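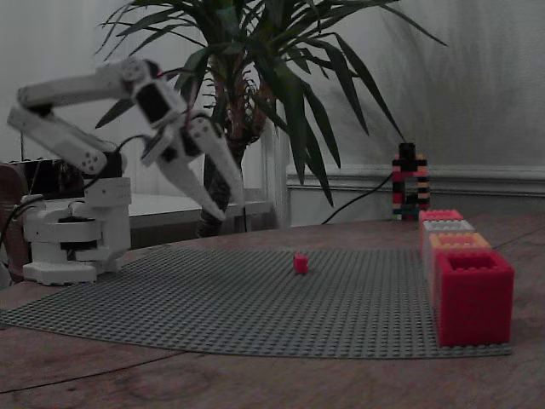 「つかむ前に迷う」ロボットに会いに行く

正直に言うと、私はブロック遊びが下手な子どもだった。だからヤンティ・ンガウさん(Yanti Ngau)の研究室で、小さな赤いレゴひとつを相手に白いアームが仕事をすると聞いたとき、ちょっと親近感がわいてしまったのだ。灰色の基礎板に、ぽつんと赤いブロック。上からは二本指のグリッパーが口を開けている。後ろには大きな鉢植えまであって、研究室というより友だちの家の居間みたい!

ンガウさんのチームが取り組んでいるのは「ガカウ(Gakau)」という学習手法だ。人が手本を見せてアームに動きを覚えさせる、いわゆる模倣学習の仲間なのだけれど、手本の集め方が変わっている。ふつうは上手にできた動作をたくさん集める。ガカウではそこに、わざと少しずれた位置から始めて、途中で直す動作を混ぜるのだそうだ。

「きれいな手本だけで育てると、ほんの少しずれただけで困ってしまうんです。ずれた先の景色を見たことがないから」とンガウさん。なるほど、私の車庫入れと同じだ(教習所では一発で入ったのに)。

集めた手本は全部で300本。うち158本が「直す」手本で、操作したのはほとんど博士課程のダラニー・セーントーンさん(Daranee Saengthong)だという。

「最初の週は、うますぎるって怒られました」とセーントーンさんは笑う。つい一回でぴたりと合わせてしまい、直すところが残らないらしい。結局、開始位置をくじ引きで決めることにした。そのくじを作ったのはカイルル・イスマイルさん(Khairul Ismail)で、名刺の裏に升目の番号を手書きしたもの。見せてもらったら、7なのか1なのか読めない札が何枚もあった。

さて、肝心の結果である。試験は全部で2081回。手本にない位置にブロックを置いたとき、きれいな手本だけで学んだ場合に比べて、成功率は26ポイント上がった。数字だけ聞くと地味かもしれない。でも私がおもしろいと思ったのは、失敗のしかたのほうだ。以前の方式では、指がブロックの脇を空振りしても、そのまま持ち上げる動作に進んでいた。ガカウで学ばせると、手前で止まって、横に少し動いて、もう一度下りてくることが増えたという。チーム内ではこれを「迷い」と呼んでいる。

もちろん弱点もある。突起のある板の上では、ブロックが斜めにはまっていると引き抜く力の加減が難しい。照明が変わったときの試験もまだ足りない。それに、迷いが長すぎて時間切れになる回もあるそうで、これは耳が痛い。原稿を前にした私のことかと思った。

手本を減らしても同じ効果が出るのか、というのが次の問いだ。イスマイルさんは半分でもいけると言い、ンガウさんは首を横に振る。8月には、ブロックをつかむだけでなく、決めた場所にはめ込む課題で比べてみる予定だという。くじの札は、それまでに作り直すそうだ。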